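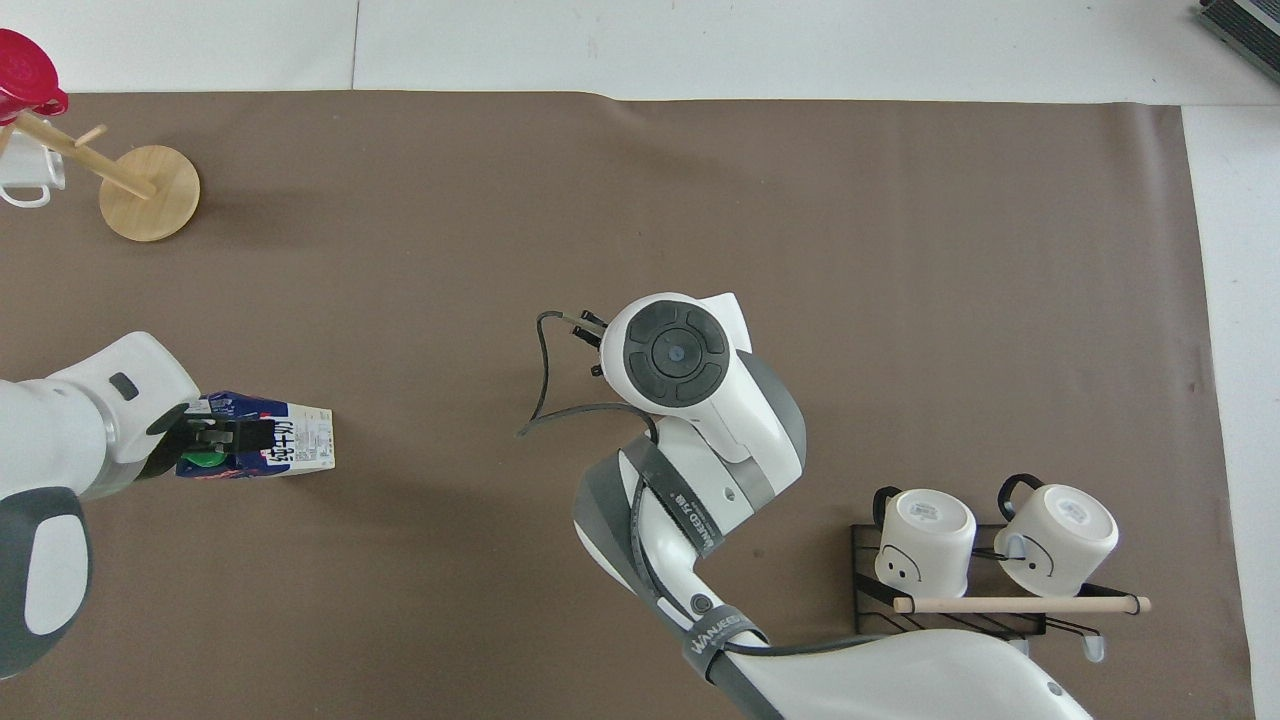 Melati Lumbantobing commented on an early draft that a carton is the one thing on the table with no fixed home, as it goes to the fridge while there is milk in it and to the recycling once there is none, and that we ought to treat it apart from the mugs. We have followed that suggestion. Cartons are coded separately in what follows, and the totals differ slightly from those in the draft.

4.3 Mugs and cartons after use

The diaries from Prudstead and Bidenton hold 1,086 entries in which at least one mug or carton was put away, moved or left where it was. They come from 131 households. Entries that mention glasses only were left out, and so were those where the writer could not remember who had cleared the table.

Mugs were most often described by their resting place: on a rack, on a hook, in a cupboard or on the draining board. Households with a rack on the table or worktop tended to use it for everyday mugs and to keep odd or larger ones elsewhere. Several diaries speak of a mug that "doesn't go on the rack". Sometimes the handle was too thick for the arm, but more often it was simply the mug somebody liked to have to hand. We coded a mug left standing upright beside a rack as "out", whether or not there was a free place for it.

Hanging and standing were kept as separate codes. A mug stored upside down in a cupboard was counted as standing, on its rim. This caused some trouble in the first round of coding, and 18 entries had to be read again by both coders.

Table coverings were noted too. Thirteen households laid paper over the table for crafts, for children's meals or to protect the top, and left it there between uses. In these homes the paper seems to have marked out a working area, and things set down on it were less often described as untidy. The number is small and we do not test it.

Figure 4. Mug positions on a paper-covered table: two white mugs hung upside down on a wire rack (code H) and one speckled mug standing upright in front of it (code S, "out").

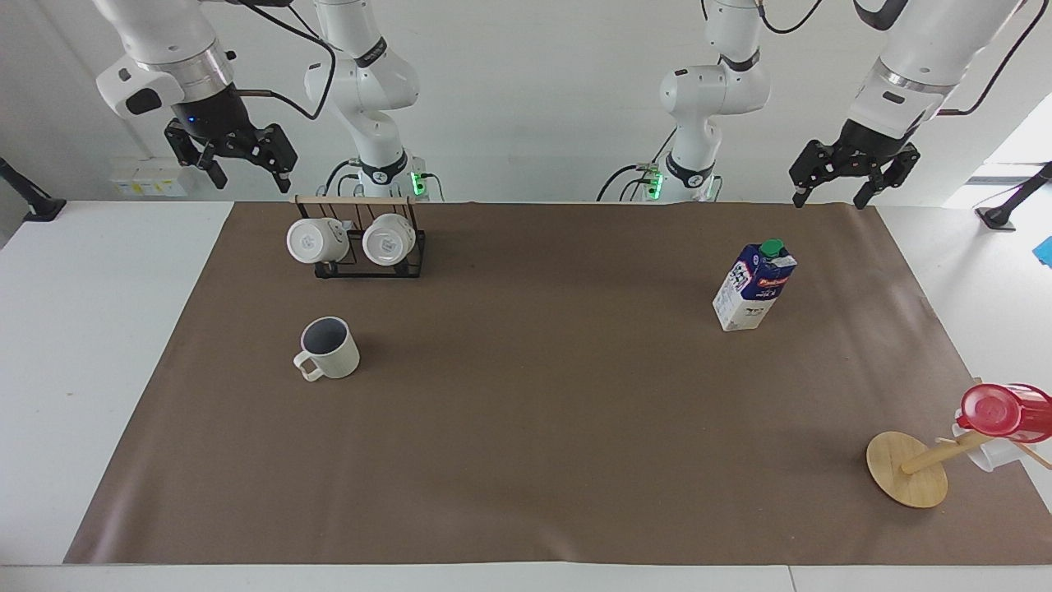 Cartons fell into two main groups. Those put back in the fridge were nearly always moved first, before any mug, and often by a different person from the one who cleared the rest. Those left out were described with much less care – "on the side" was the usual phrase, and it could mean the table, the worktop or the top of the fridge. We took it to mean any flat surface in the kitchen.

A carton lying on its side was given its own code. The written entries rarely say which way up a carton was, and the code is therefore used only where the writer was clear on the point. Cartons folded flat for recycling are dealt with in Section 4.4.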